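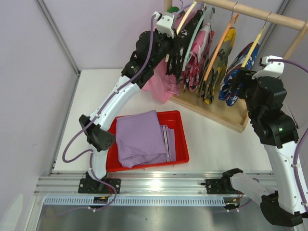
礼服文庫 中間報告（第二期）
三月　文：Skerkham礼服文庫 事務局
この記事は12分で読めます

Climine 助成担当御中

前回の報告書について「読み物としては面白いが、進捗がどこに書いてあるのか見つけにくい」とのご指摘をいただきました。今回は進捗を先に書きます。

蔵書ならぬ蔵服は929着になりました。今期の貸出は237件です。新しい棚札はすべての服に付きました。予約システムは稼働しています。クリーニングの契約は更新しました。除湿の問題は解決していません。黒いネクタイは相変わらず足りません。

以上が進捗です。お急ぎの方はここで閉じていただいて差し支えありません。以下は、上の一段落がなぜその順番で並んでいるのかという説明になります。

1　貸出の状況

計画書では、貸出の山は春の入学・卒業と、秋の結婚式の二つになると書きました。立派な折れ線グラフまで添えました。実際の折れ線は、あのグラフとは別の土地で測ったもののように見えます。

いちばん借りられたのは喪服でした。二番目も喪服です（男性用と女性用を分けて集計しているので、こういうことが起こります）。三番目にようやく面接用の紺の上着が来て、結婚式の服はその次でした。考えてみれば当然で、結婚式は何か月も前から決まっていて、服を買いに行く時間があります。葬儀はたいてい明後日です。明後日までに何とかしたい人が、うちの戸を叩きに来ます。

この偏りを受けて、開室時間を変えました。計画書の「午後一時から五時」は、事務局にとっては実に都合のよい時間帯でしたが、明後日に喪服の要る人が仕事を抜けられる時間帯とは重なっていませんでした。現在は夕方五時から八時を基本にしています。利用者からは好評で、事務局の夕食からは不評です。

急ぎの問い合わせには、開室時間外でも電話で応じています。初期の応対記録を読み返すと、こちらの質問が多すぎました。故人とのご関係、式の形式、会場の暖房の有無まで聞いています。聞かれた側は、服を一着借りるのに身の上話をさせられたと感じたはずです。今は身長と胸囲と、いつまでに要るかの三つしか聞きません。靴の大きさを聞き忘れる事故が続いたので、今月から四つになりました。

返却の遅れは、予想したほど多くありません。遅れる方には型があって、喪服は驚くほどきちんと返ってきます。面接用の上着は、採用が決まると返ってこなくなる傾向があります。初出勤の日にも着たい、という気持ちはよくわかります。二か月目にも着ているのは、わかりにくくなってきます。そこで、採用が決まった方には延長を一度だけ無条件で認めることにしました。延長の申し出がてら、よい知らせも聞けるようになりました。延長届に「おかげさまで」と書いてくださる方もいて、これは助成金の成果指標にはどこにも入りませんが、念のためご報告しておきます。

2　蔵服の内訳と寄贈

929着のうち大部分は寄贈によるものです。計画段階で心配していたのは寄贈が集まらないことでした。この心配は、募集のちらしを一度配っただけで消えました。

Skerkhamの押し入れには、誰も着ないが誰も捨てられない礼服が眠っています。理由は似たり寄ったりで、高かった、まだ着られる、痩せれば入る、のどれかです。われわれが「地域のために役立てます」と申し出た途端、この三つの理由は一晩で効力を失いました。戸口に紙袋が並び、紙袋のいくつかには礼服以外のものも入っていました。水着、片方だけの手袋、スキーのズボンなどです。スキーのズボンを礼装と見なす冠婚葬祭を、当方はまだ把握しておりません。

受け入れ基準を設けたのはそのあとです。順序が逆だというご批判は甘んじて受けます。基準は一枚の紙に収まるもので、要点は次のとおりです。

洗ってあること。
上下が揃っていること。揃っていない場合は、揃っていないとひとこと書いてあること。
肩パッドの大きさについては事務局の判断に従うこと。

最後の一項は冗談と受け取られがちですが、実務上もっとも揉めるのがここです。ある時代の上着は、肩だけ別の人が着ているように見えます。仕立ては見事で、生地も今ではなかなか手に入らない重さがあり、寄贈してくださった方の思い入れも深い。しかし葬儀に着て行くと、参列者の視線が祭壇に向きません。直せるものは肩を外して直し、直せないものは演劇部のある学校に引き取ってもらっています。学校側は大喜びです。

子ども用の礼服については、需要をまったく読み違えていました。大人用の一割も要らないと踏んでいたところ、問い合わせの多さに棚が追いつきません。子どもは半年で大きくなり、礼服は半年に一度も着ないものなので、買う側の損得勘定としてはこれほど割に合わない服もないのでしょう。次期の重点とします。とくに、ズボンの丈を出せるように裾の縫い代をたっぷり取ったものを探しています。最近の既製品は縫い代を惜しむので、古いもののほうが役に立ちます。

3　修繕

今期に修繕へ回した服は35着でした。多いか少ないかは見方によりますが、計画書で見込んだ予算の範囲には収まっています。範囲に収まった費目はこれだけですので、少し大きな字で書きたいところです。

内容は、裏地の張り替え、ボタンの付け直し、ファスナーの交換が中心でした。裏地は外から見えないので軽く扱われがちですが、借りた人が最初に気づくのは裏地です。袖を通した瞬間、破れた裏地に指が引っかかると、その一着への信頼はその場でなくなります。逆に表のわずかなテカリには、照明の暗い会場ではまず気づかれません。修繕の優先順位を「見た目」から「着たときの手触り」に変えたのは、今期の数少ない方針転換のうち、やってよかったと胸を張れるものです。

ボタンについては反省があります。予備のボタンを一つの大きな瓶にまとめるという、当時は合理的に思えた方法を採用しました。黒いボタンだけを集めた瓶です。黒いボタンは、一つずつ見ると全部同じに見え、服に付けてみると全部違います。夜の作業台で二つ穴と四つ穴を選り分けながら、人はいくらでも無口になれるものだと知りました。現在は服の管理番号を書いた小袋に一着ずつ分け、内ポケットに入れてあります。内ポケットのない服の小袋をどこに入れるかは、検討中です。

香典袋や数珠、畳んだ式次第が内ポケットから出てくることもあります。式次第は、名前の入ったものについては持ち主にお返しし、連絡のつかないものは封筒に入れて保管しています。飴の包み紙も出てきます。礼服のポケットの飴は、たいてい同じ味です。

4　予約システム Tse の導入

前期の報告書で「導入予定」と書き、前々期の申請書でも「導入予定」と書いたTseが、ようやく動きました。三度目の「導入予定」を書かずに済んだことに、事務局一同、静かな感動を覚えております。

よくなった点は、同じ服が同じ日に二人に約束されることがなくなったことです。紙の台帳の時代には、これが何度か起きました。台帳には鉛筆で書き、消しゴムで消し、その上にまた鉛筆で書くので、ある週の欄は考古学の対象になっていました。

よくならなかった点も書きます。Tseは服を「品目」、サイズを「数量」として扱います。設定の途中でこれに気づかず、胸囲の数字を数量の欄に入れてしまいました。その結果、画面の上では、Lサイズの喪服が倉庫に入りきらないほど在庫されていました。正しい数字に直すのに、二晩かかりました。直したあとの在庫を見て、少し貧しくなったような気がしたことを告白します。

また、予約の確認メールの文面が初期設定のままだと、喪服を予約した方にも「ご利用ありがとうございます！素敵な一日を！」と届きます。これは最初の一通が出たところで、受け取った方からお電話をいただいて発覚しました。その方はたいへん寛大で、久しぶりに少し笑ったとまで言ってくださいましたが、こちらは笑えませんでした。文面はその夜のうちに直し、感嘆符は全部抜きました。今では結婚式用の予約にも感嘆符のない文面が届きます。素っ気ないという声はまだ来ておりません。

電話での予約も続けています。システムの導入で電話は減るはずでしたが、予約したあとに「予約できているか」を確かめる電話が増えたので、差し引きはほとんど変わりません。この件は、次期の「業務の効率化」の項で改めて悩みます。

5　クリーニング

Drenixとの契約は、条件を一つ変えて更新しました。これまでは一着ごとの単価でしたが、今期から袋単位になっています。袋に入るだけ入れてよいという取り決めです。こう決まると人間は入るだけ入れるもので、最初の袋は口が閉まらず、先方の集配担当の方に無言で見つめられました。袋には線を一本引き、線より上には詰めないことにしました。

仕上がりは安定しています。困っているのは針金ハンガーで、服が戻ってくるたびに増えます。肩の形が崩れるので、届いたらすぐ厚みのあるものに掛け替え、針金のほうは束ねて返しています。返しているのに、増えます。収支が合わない理由を先方に尋ねたところ、先方も同じ疑問を持っておられました。

防虫剤は、においの残らないものに替えました。以前のものはよく効きましたが、雨の日の葬儀で文庫の服を着た方どうしが隣に座ると、お互いにそれとわかったそうです。連帯感が生まれたという前向きな感想もいただきましたが、借りたことを知られたくない方もおられます。管理札を襟の外側から脇の縫い目の内側へ移したのも、同じ考えによります。

6　湿気

この項は短くしたいのですが、湿気の側がそれを許してくれません。

現在の部屋は、家賃が安く、駅から近く、床が丈夫で、北側の壁が雨のたびに自己主張します。申請書の「保管環境は良好」という一文は、晴れた日に書いたものでした。訂正いたします。

対策として、服を北側の壁から離し、壁際には靴箱と帽子の箱だけを置きました。すると今度は靴がかびました。靴を真ん中に移し、帽子を残したところ、帽子は無事です。なぜ帽子だけ無事なのかは解明されていません。残りの助成期間のうちに除湿機の能力を上げたいと考えており、費目の流用について別紙でご相談しております。流用元は「広報費」です。ちらしを一度配っただけで戸口に紙袋が並んだ経験から申しますと、広報はこれ以上しないほうが、むしろ事業のためになります。

7　利用者の声

前回のご指摘に「利用者の声を入れてほしい」とありましたので、返却時の記入用紙から、そのままの字句で抜き書きします。

「助かりました。」
「袖が少し長かったですが、母は気づきませんでした。」
「ネクタイが短かったです。私が長いのかもしれません。」
「面接、だめでした。上着は悪くないです。」
「また借りるようなことがないといいのですが、また借ります。」
「ポケットの飴、いただきました。」

最後の方の件を受けて、貸出前のポケット確認を手順書に加えました。飴の製造時期については、お尋ねしていません。

8　所在不明品

正直に書くべき数字がもう一つあります。棚卸しの時点で、18点の所在が確認できませんでした。内訳は、ほとんどが黒いネクタイです。

ネクタイは小さく、軽く、借りた人の上着のポケットに丸めて入れられ、そのまま別の人生を歩みます。悪意のある持ち去りはまずないと見ています。こちらも、自分たちの家の引き出しを調べたところ数本出てきましたので、人のことを言える立場にありません。出てきたものは上の数字から除いてあります。

対策として、ネクタイは上着とは別の貸出品とするのをやめ、上着のハンガーに紐で結びつけることにしました。上着を返せばネクタイも返る、という理屈です。早速、ネクタイだけ外してハンガーには紐がきれいに蝶結びされた状態で戻ってきた例があり、几帳面な方だったのだろうと思います。

9　残りの期間の予定

子ども用礼服の収集を進めます。寄贈の募集は「子ども用のみ」と大きく書き、それ以外のものは持ち帰っていただくつもりです。持ち帰っていただけない場合の文例も用意しました。

着付けと寸法直しの講習を一度開きます。ズボンの裾上げ、ネクタイの結び方、数珠の持ち方までを一回に詰め込む予定でしたが、試しに内輪でやってみたところ、ネクタイの結び方だけで夜が更けました。裾上げは別の回に分けます。数珠については宗派によって作法が異なるとのことで、当方の手に余るため、取りやめました。

隣町からの利用希望への対応も決めなければなりません。現在の規則ではSkerkhamに住むか勤める方に限っていますが、親族の葬儀となると、喪主はSkerkham、参列する従兄弟は隣町、ということがいくらでもあります。従兄弟だけ平服で来いとも言えず、今は喪主の方の名義でまとめて貸しています。台帳の上では、一人の喪主が喪服を何着も重ね着していることになっています。Climineの側で助成対象地域の解釈に幅を持たせていただけるなら、規則の文言を改めたいと思います。

それから、前回「検討する」と書いたまま触れていなかった靴の件です。貸し靴は続けますが、エナメルのものは終わりにします。ひびが入ると直しようがなく、ひびの入ったエナメルほど足元に目を引くものはありません。

10　お願い

別紙の費目流用について、梅雨に入る前にお返事をいただければ幸いです。ご視察の際は、できれば雨の日にお越しください。北側の壁をご覧に入れます。コートはお預かりしますが、掛ける場所が見つかりにくいかもしれませんので、番号札をお渡しします。

領収書の写しは別送の封筒に入れました。Drenixの請求書のうち一枚に、防虫剤の成分表が裏写りしていますが、金額は読めます。

当サイトでは利便性向上のためCookieを使用しています。閲覧を続けると、Cookieの使用に同意したものとみなされます。
礼服文庫だよりの配信を希望される方は、メールアドレスをご登録ください。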